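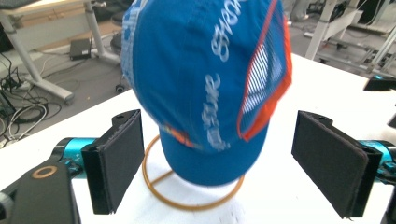

Photo: Cempaka Krishnan

Home Features Style Food Travel Archive

What Happens to a Cap After You Buy It

25/07/2019

Most people own a baseball cap they can't throw away. It hangs on a hook by the back door or rides in the back seat of the car. The sweatband has gone dark, the brim has a wave in it, and it still gets worn more than anything else in the closet.

Setby Hat Repair has been fixing caps like that for 12 years. The shop is on the ground floor of an old shoe store, and the shoe store's shelves are still on the walls. Customers come in with a hat in a grocery bag and ask whether it is worth saving. The owner, Walt Busa, usually says yes, though he will tell you when the repair costs more than the hat did.

"They know what it cost," he says. "They're not asking about that."

A baseball cap is a simple thing to make and an awkward thing to fix. Most have six panels sewn together at the top, with a button covering the spot where the seams meet. Inside, strips of tape cover the seams. A band runs around the bottom to take up sweat, and the brim is a stiff insert wrapped in cloth and stitched in rows. To get at any one part you have to open up the part next to it. Replacing a sweatband means taking out a line of stitches that also holds the brim on, so a job that looks like ten minutes takes most of an hour.

The sweatband is the first thing to go. Salt and skin oil break down the cloth, and the thread goes after that. Busa cuts new ones from cotton twill he buys by the roll. He used to offer a thick terry version, but it made the caps fit a half size smaller and people brought them back.

Brims are next. Until the 1980s a lot of brims had cardboard inside, and cardboard does not survive a washing machine. Newer ones are plastic and hold up well unless they are left on a dashboard in summer. Once a plastic brim has warped in the heat it rarely goes back to the curve it had. Busa keeps a drawer of blanks in four shapes and trims them with kitchen shears.

The mesh cap is its own problem. Farm suppliers and feed companies gave them away by the truckload in the 1970s, with a foam front and open netting behind. They were cheap and cool to wear, and they were never meant to last. The foam turns to powder. The netting outlives it but tears along the seam, and a torn edge gives a needle nothing to hold. The usual fix is to fold a strip of piping or bias tape over the edge and sew through that. Busa likes to use a color close to the original. Some customers ask for a bright one so that the repair shows.

Leila Rahman is one of them. She drives a bread delivery route and has had the same cap for most of her working life. It came from a softball league that folded. Busa has put in two sweatbands, a brim and a new back strap.

"My husband says it's a different hat by now," she says. "I told him the front is the same. The front is what people look at."

She pays 22 dollars a visit and has never asked for a quote.

Cleaning is the other half of the business. People put caps in the dishwasher because they read somewhere that it works. Sometimes it does. The hot water and strong soap can also pull the color out, and the drying cycle is hard on the brim. Busa washes everything by hand in a sink of cool water with a spoonful of plain laundry soap. He goes over the sweatband with a soft toothbrush, rinses until the water runs clear, and presses the cap in a towel. Then it dries over a form, away from the window. A plastic bowl or a coffee can will do the job at home. Drying takes a day, and longer for wool.

White marks on a dark cap are salt. They come out with water alone if they are caught early. Yellow stains inside a light cap are harder, and he will try baking soda paste once and leave it at that. He does not use bleach on anything.

March is the busy month. Little League sign-ups are under way, the weather turns, and people go looking for the hat they put away in the fall. Last March the shop took in 122 caps, which is more than it can turn around in four weeks with two sewing machines. One of those machines, a secondhand Zedeo with a narrow arm, was built for shoe tongues. It reaches inside a crown where a regular machine can't, and Busa has bought a second broken one for parts.

He does not expect the trade to grow. A new cap costs less than most of his repairs, and the factories that make them can turn out 200 in the time it takes him to open one up. His daughter helps with the books but has no interest in the sewing. He has shown a few people how to do a sweatband, and one of them now takes in work at her kitchen table across town. He sends her the wool ones.

The shelf behind the register holds caps that were never picked up. The oldest has been there nine years, with a new brim and a paper tag pinned to the strap. The tag has a first name and a phone number that no longer works. Busa dusts it when he dusts the others.

Setby Hat Repair is open in the afternoon and takes caps by mail. Put a note inside with your name and what is wrong with it.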